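September 11, 2025

Open day at Storham. Writing this up the same evening because my notes from the March one were useless by the time I typed them up (half of them just said "good!" with an arrow).

We were on from ten, and the first group came through early, which meant the battery was still on charge. We filled in by letting people handle the spare Hornano finger, which everyone enjoyed far more than my introduction. Must bring two next time. A boy of nine or ten asked if the hand could do a Rubik's cube and I had to say no, and then he asked if I could, and I had to say no to that as well.

Battery went in at 49 volts on the Voltport meter and held up fine through the morning. I'd expected to swap at lunch and didn't need to – a nice change after March! Log file for the first session is number 2186 if anyone wants to look at the currents. There's a spike near the start that I think is just the wrist homing, but please check before you believe me.

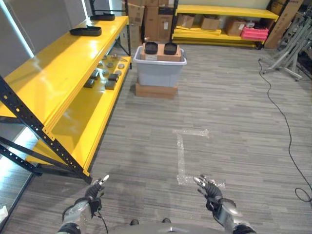

The main thing I want to record is the speed. We had it set to the Calado defaults for the first two runs and it was far too slow for people standing about. You could feel them drifting off to the biscuits. I put the arm speed up a notch for run three (stayed well inside the limits, don't panic) and the difference in the room was huge, people leaning in and going quiet. Grip force I left alone at 900 on the slider. It still wants a proper calibration against the gauge, so treat that as a slider number and nothing more.

Run four stopped dead with error 143, the left hand complaining that it had lost its thumb. Reseated the connector, restarted, fine again, and it didn't come back all afternoon. Same fault as we had on the bench, so I'm now fairly sure it's the connector and we should order the locking sort. I talked through the whole restart out loud and got more questions from that than from anything else – what happens if it fails halfway through a lift, does it know it's stopped, who presses the button.

Also had a long chat with two people from a packing firm who wanted to know about crates. Told them we hadn't tried anything heavy and they seemed quite happy with that. They left a card, it's in the tin.

To do: order connectors, calibrate grip, save the faster speed under its own name so it doesn't overwrite the defaults, find out who has the other charger lead. My voice has gone completely.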